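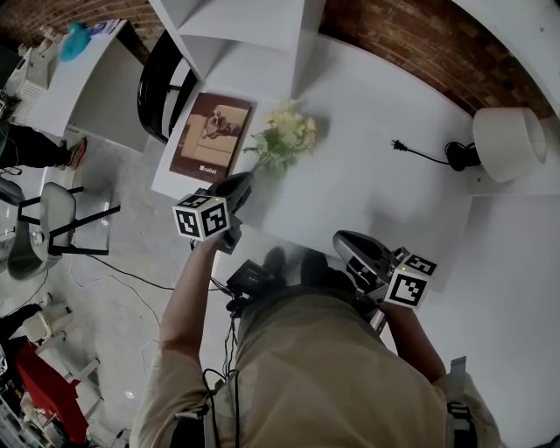 Small Spaces and Styling Board
Thread: One table, one bunch of fake flowers, a brick wall. Help me pick!

brickandbloom
Joined: July
Posts: 64

Hi all! I finally get to play with the room I've been going on about since spring. White table, white open shelves against the old red-brown brick, black chair with that shiny curved back. I love it so much already and there is hardly anything in it.

What I have to work with: the artificial flowers (pale yellow, lots of green leaf), a table lamp with a white drum shade, and the big brown book with the little dog on the sofa. I want the table to look like somebody lives there and still leave room for a plate and a laptop.

So do the flowers go in a vase by the lamp, flat on the book, or up on the shelves? I've tried all of them and I like all of them, so I'm no use. Go!

ermelinda_l

Oh, I love that yellow against brick! Vase, for sure. But split the bunch first. One stem standing up on its own has so much more life than the whole lot squashed together, and then you can see the leaves properly. Put the tall one in the middle and let the others lean out from it.

Also, bend the stems. Straight out of the wrapper they all point the same way, and real ones never do.

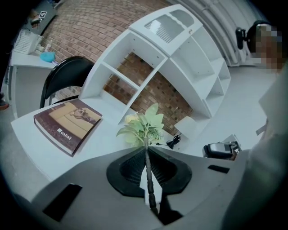 The leaves with the jagged edges are the best thing about that kind, so turn them to the front and let the little blossoms peek out from the side. I did my whole hallway this way for 9 bucks' worth of stems and people still lean in to smell them.

Bahman B

Going to disagree with the vase. A vase next to a lamp is two upright things fighting on one small table. Lay the bunch down across the corner of the book and leave it. The cover is brown and beige, the flowers are creamy, everything is calm, done. When you want to eat, you pick up one book and the whole display goes with it.

And please deal with the lamp cord before anything else. A black cord across a white table is the first thing anyone's eye goes to. Run it off the back edge and down the leg with a couple of clips.

brickandbloom

Ha, yes, the cord. I know, I know. The outlet is on the wrong side and I keep putting it off. Clips are on the list for Thursday!

Bahman, I did like the flat version more than I expected to. My worry is that it looks like I got home with flowers and forgot them.

Bahman B

That's the look I'm selling you! A bit forgotten is good.

arnaldo_r

Neither. Shelves. You've got all those open cubbies with brick showing through the back and everybody is talking about the table. Green leaves right in front of red-brown brick, you can't lose. Leave most of the cubbies empty for now and put the flowers in one at eye level.

I'd keep them away from the frosted glass cabinet door at the top, though. That wavy edge is pretty enough alone.

ermelinda_l

Arnaldo, they'll vanish in a cubby! The blooms are at one end and the stems are long. You'd have to cut them down or let them poke out into the room.

arnaldo_r

Then cut them. Wire cutters, 60 seconds. They're fake, they won't mind.

ermelinda_l

You can't glue 7 inches of stem back on when she changes her mind next week. Fold the ends up instead – same height, and you can undo it.

brickandbloom

Okay, folding is genius, I had never thought of that. I've been walking around with the bunch in my hand, trying it against everything. The plain white wall next to the brick is a nice surprise too. It makes the yellow look warmer, and the dark door with the glass pane on top gives you something deep behind the leaves.

Plan so far: two stems in a narrow vase at the shelf end of the table, the rest lying on the book. Lamp stays, cord goes. Both camps get something and Arnaldo gets a cubby at Christmas. 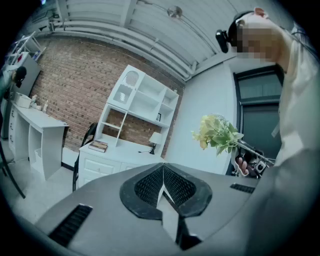 Re: One table, one bunch of fake flowers (cleaning question)

quang_d

Jumping in with a side question. How do you all clean these? Mine are in a kitchen and the leaves get that sticky dust.

ermelinda_l

Hair dryer on cool for the dust, outside if you can. For sticky, a drop of dish soap in lukewarm water, swish, hang upside down over the tub. Try one leaf first in case the color runs.

Bahman B

Soft paintbrush. I wouldn't put the wire ones in water at all, they rust inside the stem.

quang_d

Brush first then, soap if I get brave. Thanks both! And brickandbloom, please post the table again once the clips are on.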